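## From the back room: the humanoid learns chores

I promised an update on the robot build, and since half of you keep asking me about it at the coffee machine, I'm giving it the whole column this month. The hands are finally on! We'd been stuck on the wrists since December (my fault, I ordered the wrong connectors from Nolte and then ordered them wrong again), but both are bolted up and talking to the controller. Most of this week has been slow moves beside the air purifier, opening and closing, while I watch the log scroll. 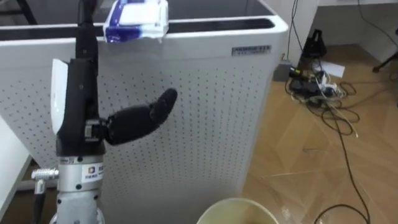

Frida Þrastardóttir wrote in to ask whether we shouldn't get the legs perfect before fussing over fingers, and she thinks we'll regret doing both at once. Fair point, Frida! We went back and forth on it. The legs run on the old Rukel code and they're decent on flat floor, so I wanted the fingers to catch up.

And the fingers are the fun part. Each one has its own tuning file, and Tuesday evening went entirely to getting the index finger to go up while the others stay folded. It sounds like nothing. Try writing it, though – I had error 3309 so many times I now know it by heart.

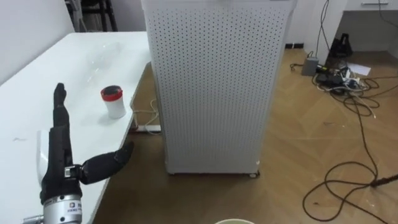 One reader would like to know if any of this will ever work without the long cable, and the answer is yes, eventually, but a battery pack is 5 months of our parts budget and I'd like to buy some spare knuckles first.

Next up was reach. The arms kept stopping short because I'd measured the shoulder from the wrong plate, so every target was off by 2 cm.

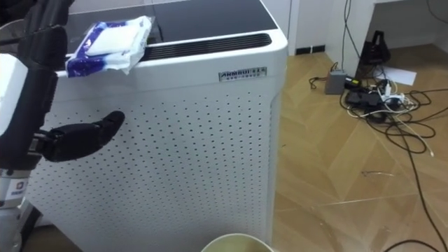
With that fixed I started on what we call the Dresside routine, named after the street we used to be on: take hold of a bucket, turn, walk with it. The grip is set on the gentle side for now, and the turn still needs work. If you want to try driving, come by after seven, bring patience and don't touch the Dromitz settings, please!

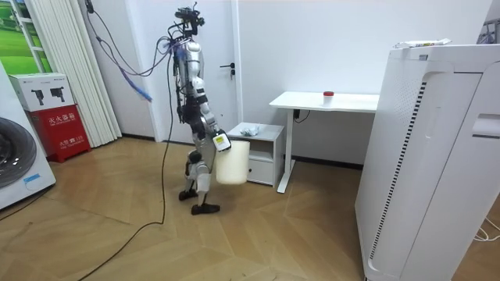 *Bucket in hand and one foot up, heading across the back room.*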